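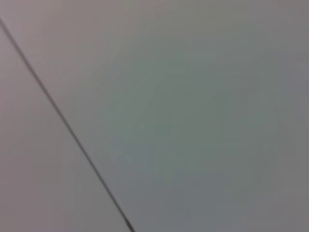
Re: [stillard-writers] Print run and the launch evening
From: Aliki Makris

Dear all,

Sorry to be slow answering, I've been at my sister's with a phone that only works if you stand at the end of her driveway. I read everything when I got back, tea in hand, and I have to say what a pleasure it was to see so many of you piling in with opinions. Two years ago we could barely get a reply about cookies!

Joaquim wrote:

> I spoke to Thibodeau yesterday and the price per copy drops
> quite a bit if we go to 500. At 200 it's nearly double. My
> feeling is we should be brave and go for 500, because I'm
> tired of telling people we've run out, which is what happened
> with the last anthology. But I don't have a garage, so
> somebody else will have to say where the boxes go.
>
> Also, can we please settle the order of the pieces? Ravindra
> has his story first, and I think it's the strongest, but it
> is 40 pages long and I worry about the person standing in the
> bookshop who opens it and sees no end in sight. I'd start
> with two or three poems.
>
> Last thing, does anybody mind if we hold the launch at
> Skindima again? They would let us have the back half of the
> store from 7:30.
>
> Joaquim

On the print run, I'm with you, Joaquim, though it took me a couple of days to get there. My first thought was of the stack of the old collection that sat under my stairs until the cat claimed it. But that one had no launch to speak of and a cover the color of old soup, and this one is a much better book. Kuldeep has offered his spare room for the boxes, bless him, as long as they're stacked against the inside wall and he can still get to the ironing board. So unless anybody feels strongly the other way, let's tell Thibodeau 500 and be done with it.

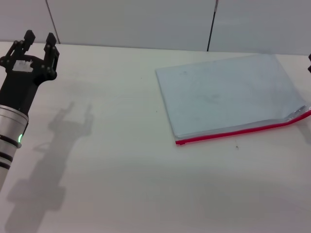

The order of the pieces is harder, and I've been moving slips of paper around my dining table like a woman planning a wedding. I do see the point about Ravindra's story. I also remember reading it for the first time on the bus and missing my stop, so I don't want it buried in the middle where people only get to it if they're stubborn. What I'd like to try is Naveen's short poem about the ferry, then the letter piece from the spring workshop, then Ravindra. That gives the reader two quick things to get settled with, and then they can take off their coat and stay a while. Ravindra, you've been very gracious about all this, but please do speak up if you hate it. It's your story and you waited a long time to let us see it.

After that I'd keep the order we had, except that the two pieces about fathers shouldn't sit side by side. They're both lovely, and they both end in a hospital parking lot, and one after the other they take the wind out of each other. I've put Kuldeep's recipe essay between them.

A small plea on proofs, while I have you. The corrected pages go back to Thibodeau before the end of August, and last time we had people rewriting whole paragraphs at that stage. I was one of them, so I'm scolding myself too. Commas, spelling, your own name, the title of your piece – please stop there. If you find something truly dreadful, call me and we'll talk it through. And keep your biographical note short. One of you (you know who you are, and I adore you) sent me 900 words, and I think it may be the opening of a memoir. Please write the memoir!

As for the launch, yes to Skindima, with all my heart. They were so kind to us last time, and the chairs are comfortable. I'd only ask that we have fewer readers. We had nine, and by the end even my own husband was looking at the travel guides. I'd suggest 4 readers, five minutes each, with a good long break in the middle for people to buy books and find the cheese. Naveen has read in public more than any of us and would be a fine person to open. I'd like someone brand new to close, so if you've never stood up and read before and the idea makes your knees go, write to me privately and I'll hold your hand.

Joaquim, would you ask them whether we need to bring our own microphone? The one I remember buzzed whenever anybody said an S.

Oh, and the bookstore in Kerberg has asked for copies on consignment. I said yes on everybody's behalf, and I hope that was all right. It's a nice window and they get the train crowd.

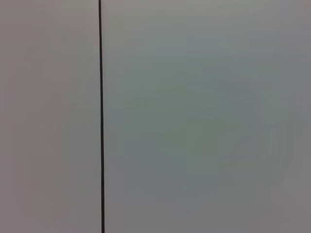
A thin dark line running down a pale gray surface.

I'll send the new running order to the list once Ravindra has had his say. Until then, go and check how your name is spelled.

With much love,
Aliki

--
Stillard Writers mailing list
To leave the list, send a message to the list owner with "unsubscribe" in the subject line.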